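Home robots open day in June – is it worth going, and what do you get to see?

Asked in: Robots and Automation > Events and Visits
3 answers

The Fosgate robotics lab has its open day coming up in June and I'm thinking of taking my father and my daughter, who is 12. It's a 34 mile drive each way for us. The page says there are demonstrations of "two-handed household tasks" but gives no times and no program. Last year I went to a different one (Nuvside, the warehouse people) and it was mostly slides and a robot behind a rope that didn't move while we were there.

Has anyone been to the Fosgate one? I'd like to know if the robots are run live, how close you can stand, and whether you need to book. My father can't stand for long either, so seating matters.

Answer 1 (accepted)

I went last year. Yes, they run live. You don't book for the building, but you do need a slot for the demo room, and those are handed out at the front desk from 9:30 in the morning. Each slot is 12 minutes. We got there at 10:15 and were given one for 1:40 in the afternoon, so go early or bring lunch.

The demo room is small and you stand fairly close. When I was in there the robot was working on a pitcher with a lid, on an ordinary table. The hands have separate fingers, they aren't the two-jaw grippers you see on factory arms. It is slow. If your daughter is expecting something like a movie she may be bored after the second try, but mine asked a lot of questions and the operator answered all of them.

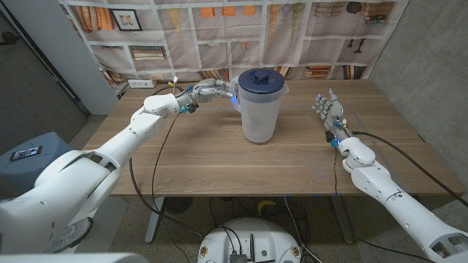
Gilang Sutanto: I'd add that it depends a lot on which slot you get. The morning ones last year were pitchers and cups, and the late ones were folding towels, which took so long that our group left before the first towel was done. Ask at the desk what is on before you take a slot. They'll tell you, and they let us swap once.

Back to the original question. There were folding chairs along the wall in the hallway, and one of the staff brought one into the room for an older man in our group. I'd mention it when you pick up the slot. Parking is in the Lubis lot across the road and was free with a stamp from the desk.

The talk upstairs (the "Sava" project, I think it was called) was 45 minutes and too technical for kids. Skip it unless your father is interested in motors.

Answer 2

never been but these things are always the same, they show you the one task that works. save the gas and watch a video

Answer 3

Nabila Tambunan: I helped at the desk two years ago so this may be out of date. We had 84 demo places for the day and they were gone by noon. Children under ten needed an adult in the room with them, over ten was fine. Photos were allowed, flash was not. There is an elevator but it's at the back entrance, so if stairs are a problem tell the person at the door and they will walk you around.

The robots do get switched off for a while at lunch – that may be what happened to you at the other place.

Was this page helpful? Yes / No
Related: Can you visit a robotics lab outside of open days?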